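Zurkmont opens its grip planning desk to small packers

For release in December

Hi, I'm Danica Gashi, and I look after equipment planning at Zurkmont. Normally our announcements get written by somebody with a much tidier desk than mine, but this one is my baby and I asked if I could tell you about it myself.

Starting this month, any packing business can come to us for a grip plan before it spends a cent on a robot. We're calling the service Fendach. You bring the products, we bring the grippers, and at the end you get a written plan with a budget in it that you can hand to whoever signs the checks. 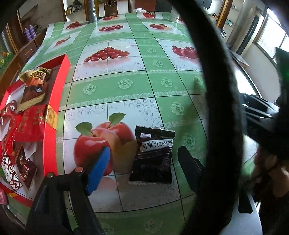 Small wrapped goods, crimped ends and all, with the hand-held gripper.
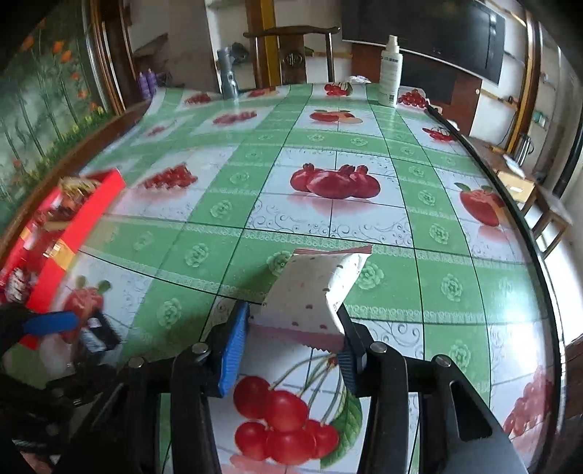 Jérémie Fleury told me he'd sooner have had a plan like this two years ago, when he was pricing arms for his gift box line and every quote he got started with the arm and left the fingers for later. He said the fingers ended up being the part he argued about for months, and that he still has a set of pads in a drawer that he paid full price for and never ran.

I hear a version of that so often! People budget for the arm (it's big, it has a spec sheet, it looks good in a slide) and then put a little line at the bottom that says "tooling" with a guess next to it. Then the goods arrive. One wrapper is slick, the next is paper, one lies perfectly flat and gives you nothing to get hold of, and suddenly the little line is where all the money goes.

So we start at the other end. A Fendach plan begins with a hand-held gripper and your own assortment on a table. A person does the picking, at human speed, and we write down how each item wants to be approached: from the side, from above, by the crimp, across the middle. We'd like the odd stuff as well as the easy stuff. If you only send your best-behaved box we'll plan for your best-behaved box, and you'll be calling me in March.

What's in the plan:

An item list, sorted by how each thing is picked up
A finger and pad recommendation, with a second choice
A budget sheet covering arm, gripper, pads, spares, guarding and training
A page on what we'd leave to people for now

That last page is my favorite, and yes, our sales team and I had a conversation about it. Some items should stay with people for another year or two. I'd much rather put that in writing up front than have you find out after the purchase order goes in.

Now the money. A plan costs $3,000 and covers up to 10 items. If you go on to buy equipment through us within the year, the whole $3,000 comes off the invoice. If you buy it somewhere else, the plan is still yours, and you're free to wave it at our competitors. We wrote it so that any decent integrator can quote from it. Allow 3 weeks from the time your samples get to us, a bit more if you want to come in and do the picking yourself (please do, it's fun, and you know your own goods better than we do).

Our first partner on this is Lefèvre, the confectionery packer run by Clotilde Lefèvre. Clotilde went through an early version of the plan with us and had plenty to say about it. "I didn't need to be sold on a robot," she told me. "I needed to know which shelf of my stockroom it would be any use for, and what the spare parts would cost me in the second year." The second-year column on the budget sheet is there thanks to her. She also made us take out four pages of charts, and I don't miss them.

The grip pads we quote by default come from Clurer. You can ask for something else, and Cyprian Adamczyk on our bench will happily talk you through options until the coffee runs out. Pads are a wear part, so the plan prices them as a yearly cost alongside the spares. If your current budget has them down as a one-time purchase, that's worth fixing whether or not you ever talk to us.

We're taking bookings now for the first round of plans. Send us a short note with the kinds of items you pack, how they're wrapped, and the date your budget has to be in. Don't worry about making it pretty, a phone list is fine. Tullio Santoro handles scheduling and will write back with a slot and a shipping label for your samples.

For bookings, ask for Tullio at the Zurkmont front desk. For press questions, or to argue with me about tooling budgets, ask for Danica. I'm usually at my desk until 5 p.m.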